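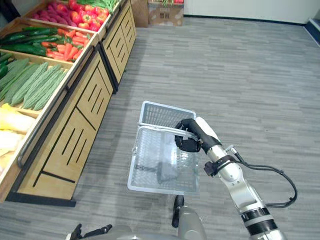

Thread: Eating fruit in season when you live somewhere cold

runville_rae
Friday, February 3, 2023
OK I have to tell somebody about this. I've been keeping a fruit log since September, and it has completely changed how I shop! Every piece of fruit I buy gets a line with the date, the price and a score out of ten. I'm at 173 entries now. Biggest surprise so far is that my February pears are beating my September ones by a mile. I leave them on the counter and press near the stem every morning — when it gives a little, that's breakfast.

Anyone else do this? What are you eating right now?

muffintin70
Pears, yes! Mangoes in February, no thank you. Everything I've had this winter was stringy and sour. I save my money for summer.

Yee-man Ko
Have to disagree with you there, muffintin. Winter mangoes can be wonderful if you stop shopping by color. Red skin tells you next to nothing. Smell the stem end, and if there's no smell, give it a few days in a paper bag. I had one last week that I ate over the sink and then went straight back for a second (no regrets).

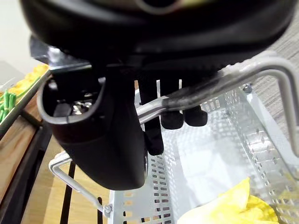

Also, don't put them in the fridge until they're soft. My mother kept hers in the rice bin and they came out perfect every time.

muffintin70
I've done the paper bag. Seven days and it went from rock to mush, with nothing in between. Maybe it's the store here in Lirdale.

Ulla Forsberg
Seven days is too long without checking! Look in on day two. And I'm with Yee-man on color, but I'd still say buy pears first if you're on a budget. A bag of pears feeds my whole house, and the leftovers go into a cake with cardamom — so good warm.

runville_rae
Ulla, please post that cake! And Yee-man, you've talked me into it, I'm buying mangoes this weekend.

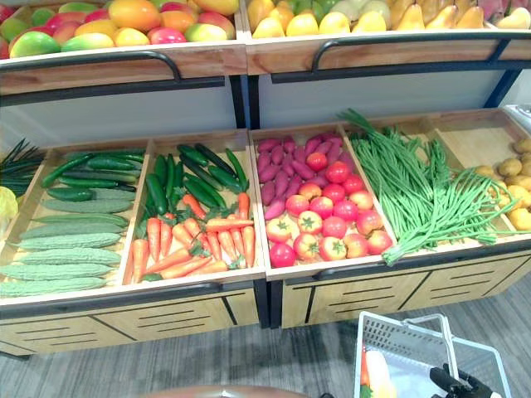

Mangoes on the left, pears on the right. Both sides of this thread!

muffintin70
Fine, one mango. If it's stringy I'm coming back here to complain.

Ulla Forsberg
Cake recipe is going in the baking section tonight. You want the pears a bit firm for it, so don't wait for the stem test.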